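Clollia Robotics Club
Minutes of the February general meeting

Monday, 6:30 p.m., Room 126
Chair: club president
Minutes: club secretary
Quorum: met

1. Opening and last month's minutes

The meeting opened at 6:35 after a short hunt for the projector remote. January's minutes were approved with one correction: the team that came second at the winter scrimmage was Clutel, and we had them down as third. Sorry, Clutel! The president welcomed the new members from the beginner class and asked everybody to sign the safety sheet before going into the lab. Four signatures are still missing from last semester's members, and those people know who they are.

2. Budget

We started the school year with 3,000 dollars from the student activities fund. The balance is lower than we'd like after the fall parts order, but there is enough for the spring entry fee and one more order. Members asked whether we could pay for the bus out of the same money. The treasurer's answer was no, the bus goes through the school, and the form is due before spring break.

Motion to set aside 151 dollars for gripper pads, spare cables and bench tape. Seconded and carried with no votes against.

3. Awad Cup

The rules for this year's Awad Cup are out and they are fun. The manipulation round is called Clear the Table: bowls of different sizes and colors, two arms, a set order to pick and stack them in, and a time limit. The rules say the bowls may be swapped for others on the day, so a program that only knows our own bowls by heart is going to be in trouble. Everyone should read section 4 before the next lab night. The scoring for a dropped bowl has changed since last year and several of us had it wrong tonight.

There was a good long discussion about whether to enter one team or two. The two-team side said more people get to drive and more people learn. The one-team side pointed out that we have one table. It was left open until March.

4. Fonine project report

Fonine is our two-arm bowl stacking project, and the group gave by far the longest report of the evening (no complaints, people kept asking for more). Members train it by running the task by hand over and over and then letting the program learn from the recordings. The group now has 153 recorded runs that passed review. Another batch was thrown out for bad starts, mostly arms that began in the wrong position.

The current work is on the approach: how the fingers come up to a bowl, how far to open, and which arm should take which bowl when either one could reach.
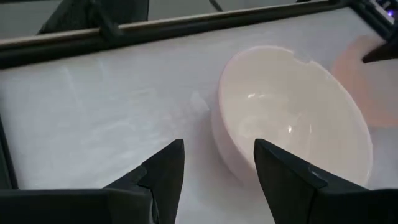 The bowl table, from the wrist and from above 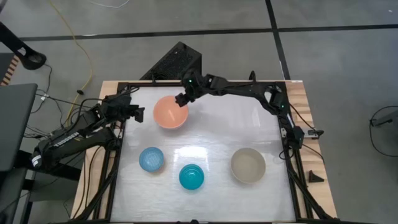 The group wants to record a lot more variety before the next training run. So far most of the runs start from a handful of layouts that we all got comfortable with, and the program has gotten comfortable with them too. Suggestions from the floor:

Draw the starting layout out of a hat before each run.
Have different people drive, including beginners, with somebody experienced next to them.
Do some runs with the lab lights at half.
Put the stack in a different spot each time.

The hat idea was a huge hit and a hat was offered on the spot. The lights idea needs checking with the building office, as the switch also controls the hallway.

A beginner class member asked why the two arms don't bump into each other. Great question, and the answer is that sometimes they do! In the recordings the drivers avoid it by talking to each other, "mine, yours," which the program can't hear. The group would love for someone to take on a simple check that stops one arm when the other is too close. Two members from the software side said they would look at it together and bring something to lab night, even if it's only a sketch on paper.

There was some back and forth about speed. A few people feel we are driving too carefully and will run out of time at the cup. The group's position is clean runs first, faster runs in April. No vote was taken.

5. Beginner class

The class has finished the unit on joints and is starting on coordinates. Attendance is great. The instructor asked for two helpers per session and got three, so there will be a rotation. Class members can now sign up for supervised driving slots on the Fonine table, 20 minutes each. The sheet is on the lab door. Please write legibly.

6. Any other business

The 3D printer is working again. Clear your own prints off the bed.
Clutel has invited us over for a joint practice. Strong interest, and the secretary will write back with possible dates.
Club shirts: the green won over the gray.
Somebody left a blue water bottle in Room 126. It's on the windowsill.

7. Action items

Secretary: reply to Clutel, send the Awad Cup rules to the mailing list.
Treasurer: place the parts order, pick up the bus form.
Fonine group: layout slips for the hat, updated driving sheet.
Software members: first idea for the arm distance check.
President: ask the building office about the lights.

Meeting closed at 8:10. Lab stayed open until 9 for anyone who wanted to drive, and most people stayed.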